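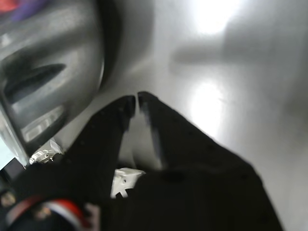 How often should the fingers on a small gripper be checked for alignment?

Before every session, and again after any contact hard enough to stall the servo. On the Narnen bench we also check after 46 closing cycles, a figure taken from our own log and no standard at all.

I have been rewriting our bench rules since the spring. The old sheet was written for Drodonov, which had one fixed arm and one person near it. Two people now share the bench and the sheet no longer matches the work. What follows is the current text with my notes. Corrections are welcome, particularly on section 2.

1. Closing and zero position

Close the gripper slowly with nothing between the fingers. Record the servo reading at first contact. Ours is 428 on the present scale. If the reading has moved by more than 3 counts, stop and find out why before running a task. Do not correct it in software first. We did that for most of a month and hid a loose horn screw the whole time.

Tips should meet square. A slight toe-in is tolerable for soft objects and poor for anything with a rim.

2. Cables

Servo leads need slack at every joint, enough for full travel in both directions, and the slack must not be able to reach the fingers. Move the arm through its range by hand, power off, and watch each loop. A lead that touches a bracket edge gets re-routed. Tape is acceptable as a temporary fix — write the date on it.

I have not found a good rule for how large a loop may be. Sokol used a fixed length per joint, but that assumes identical brackets. For now the rule says "as small as full travel allows", which is vague and will stay vague until I have measured more of them.

3. Objects and the work surface

Toy vegetables are adequate for pick-and-place work provided the same set is used throughout a series. Note any replacement in the log, even if it looks identical. Polished metal pans are allowed. Their reflections upset our colour thresholds, so lighting is to be fixed before the first run and left alone until the last. Anything mobile that shares the table is switched off at its own switch while the arm is powered.
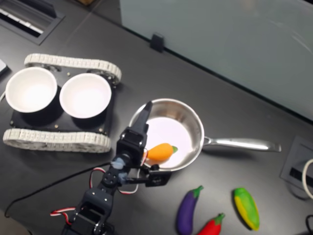
4. Stopping

The stop switch must be reachable from both seats without leaning over the table. Test it once per session with the arm moving, at low speed. A stopped arm may sag, so keep hands out from underneath until it has settled.

The log format is still the one from Fomitar and needs replacing. I expect to get to it in September.

2018-08-01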